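Search this thread Search
Go

Birutė Sepp

Thread on leader-follower teleoperation for tabletop manipulation. Mostly notes to myself, posted because three people asked the same thing in replies.

Setup first. Two follower arms on a shared aluminum rail, two leader arms of matching kinematics on a separate bench. Operator moves the leaders, followers track joint positions. No force feedback. Everything after this point is a consequence of having no force feedback.

You don't feel contact, you see it. New operators close the gripper until the leader's trigger bottoms out, every time, on everything. On a rigid block that's merely bad for the motors. On something soft it gives you a demo where the grip command carries no information about the object.

Fix: record commanded and measured gripper position as separate channels. The gap between them is a poor man's force estimate. Poor, but the policy can use it.

I lost most of December to the fact that I had been logging only the commanded one. 2549 episodes, all of them claiming the gripper was fully closed around a block. The arms were in good health. The logs were a work of fiction.

Kinesthetic teaching (grab the actual arm, move it by hand) is the other option, and I still use it for single-arm jobs. Friction in the joints gives you honest-ish contact. Drawbacks: your hands and forearms are in view of the workspace camera, and you can't comfortably do two arms on your own.

On the hand-in-view problem. You can teach by hand, then replay the trajectory with the objects reset and film the replay. Works if the reset is accurate. Block tasks tolerate this. Anything that rolls or flops does not.

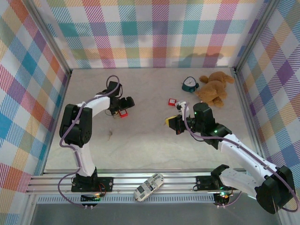

Reading time: 2 min

Two-arm block work. Left gripper on a small red cube, right gripper on a yellow block. The teddy bear and the teal alarm clock are distractors and no instruction ever refers to them.

Distractors go in from the first session. I tried adding them late once, to a set I had called Brirkitz, and the policy treated the clock as a reason to stop moving. It had never seen anything teal.

The plaid is deliberate too. Plain walls gave us a policy that was very good in front of plain walls. We rotate prints now. Ibrahim picks them and his only criterion is that he would not wear it.

There are two red cubes on that table. If the instruction says "pick up the red cube" and there are two, you need a written rule for which one counts, and every operator has to follow it. Ours is nearest to the commanded gripper at episode start. Ties go left. Write it down before recording. Reconstructing it from data later is miserable work.

Question from replies: why position control on the followers if compliance is the problem? Cost, and because the servos we have do position control well and current control badly. I'd rather have a predictable limitation.

Cable routing. Cable goes along the arm with a slack loop at each joint that bends far. Then drive every joint to both limits by hand with power off and watch the loops. If one snags at a limit you never visit, an operator will visit it in week two.

Latency. Leader to follower on ours is low enough that operators stop noticing. Above 70 ms they start doing move-and-wait: push, pause, check, push. The pauses end up in the demonstrations and the policy learns to pause. It looks thoughtful. It is copying our network.

Someone running a similar rig remotely from India reported the same stutter and fixed it by trimming idle segments in post. I'm wary of that. Some pauses are the operator deciding something, and the trimmer can't tell which.

Operator variance matters more than I expected. Two people, same task, same written procedure. One approaches blocks from above, the other comes in low and sideways. Both are fine alone. Mixed together without a label, you get an approach that splits the difference and shoves the block off its mark.

So: operator ID in the metadata, and a short agreed approach for each object class. Not every wrist angle. Just "from above" or "from the side", decided once.

Failed grasps: keep them if the operator recovers. A miss followed by a clean regrasp is some of the most useful data in the set, and the usual instinct is to hit delete and start over. Tag it, keep it. Delete only when the episode ends with no recovery or somebody reached in.

Filtering is a small script we call Filtura. It flags episodes with joint jumps, dropped video, or a gripper gap of zero from start to finish (see December, above). A person looks at whatever it flags. It has no authority to delete anything. It did have, briefly.

Volume: for the two-block task we saw the curve flatten near the 2000 episode mark with one table layout. Shuffling layout and walls moved it more than additional episodes did. One task, one rig, treat accordingly.

Homing. Leaders and followers must start in matching poses or the first command is a lunge. Our software refuses to engage until every joint agrees within tolerance. If yours doesn't, add that before anything else in this thread.

Replies are open. If you're asking about bilateral control with real force feedback, I haven't built one and will only be guessing. Config for the slack loops and the engage check goes up once I've cleaned out the hard-coded paths.

Last updated 2019-04-06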